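Call for Participants: Shared Table Study at the Sellel Building
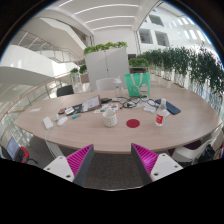 About the study

The Stomberg Institute for Workplace Research invites adults who work at shared tables to take part in a study of everyday desk habits. The project, known as Jila, looks at how people arrange, use and put away ordinary belongings on a large common surface: bottles, cups, papers, laptops, cables, bags and similar items. The findings will inform guidelines for the furnishing of open, multi-level work areas.

What participation involves

Participants attend one session of 90 minutes on the open work floor. Each session has two parts. In the first, you will carry out your own reading, writing or computer work at the large curved table. In the second, you will be asked to clear a section of the table and sort the items on it into those to be kept at hand, those to be stored and those to be discarded. A short written questionnaire follows.

Please bring the things you would normally have with you on a working day, including a bag and any chargers. Food other than drinks in closed bottles is not permitted on the carpeted floor.

Who may apply

We are seeking 34 participants aged 18 or over who use a shared table or unassigned desk at least twice a week. Applicants must be able to read and write in English. Current employees of the Institute and of Pellegrini Interiors, which is funding the study, are not eligible.

Compensation

Participants receive $27 on completion of the session – travel costs are not reimbursed. You may withdraw at any time without giving a reason.

How to apply

Application forms are available at the Sellel Building reception desk, Room 1001, and should be returned there by the end of March. Please state whether you prefer a morning or an afternoon session and note any access requirements. Selected applicants will be notified in writing.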